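How Do You Teach a Robot to Pick Up a Block?

You could write it a giant list of instructions. Or you could just show it! Anum Yousafzai teaches robot arms at Grulholm, and she starts on a computer, in a pretend world where nothing can break.
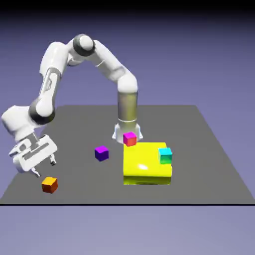

Showing a robot what to do is called giving a demonstration. Anum holds a controller, and when she moves her hand, the arm on the screen moves too. Say she wants the orange cube. She has to steer the gripper down to it and close both fingers — gently! The cyan cube is trickier, up on top of that big yellow block.

The computer saves every move she makes. It can also save what a robot would see looking past its own two fingers. 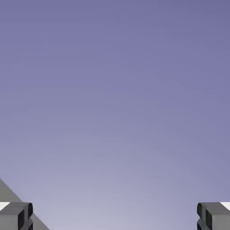 One try isn't enough, so Anum does it again, almost 100 times. Then the robot practices copying her. Wouldn't you love a turn?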